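Esville Storage and Packing List - archive
Reading time: 2 minutes

Subject: Re: Clear tubs or card boxes for small parts
Date: 11/11/2024

An earlier message to the list said:

> We are moving the small parts store from Brokow in the new year and have
> to choose between clear plastic tubs and the usual card boxes. The card
> is cheaper and folds flat. Has anyone used the clear ones for more than
> a few months? Do they crack, and do labels stay on?

We changed to clear tubs at the Jurkum store in September of last year, so I can answer most of this.

Cracking: we bought 381 and have thrown out seven. Five of those split at a corner after being stacked too high. The other two were dropped on concrete. Our limit is now five high for light parts and three for anything metal.

Labels: paper labels come off the smooth side within weeks if the tub is handled daily. Wipe the side with a dry cloth, use a plastic label and leave it for 48 hours before the tub goes into use. Put it on the short end. A label on the long side hides the contents, and then you may as well have bought card.

Lids: we leave them off on the lower shelves. They slow down picking and they go missing. On the top shelf they stay on to keep out dust.

Scratches: the sides go cloudy where tubs rub against each other. It looks poor but you can still tell a washer from a nut. Do not use scouring pads on them.

Moving: do not fill the tubs to the rim for the van. We left a gap of about 5 cm, laid a folded sheet of paper on top and taped the lid at both ends. Card is still better for long or awkward items - we kept ours for those.

The Kolář catalogue lists a deeper tub with the same footprint. I have not tried it. If your shelves are fixed, measure the gap first, with the lid on.

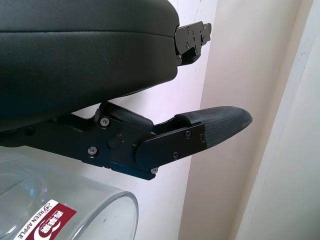 One more point on cost. Card boxes need replacing once the base goes soft, so compare prices over two years and include the labels.

Contact the list owner | Copyright Esville Storage and Packing List | Back to top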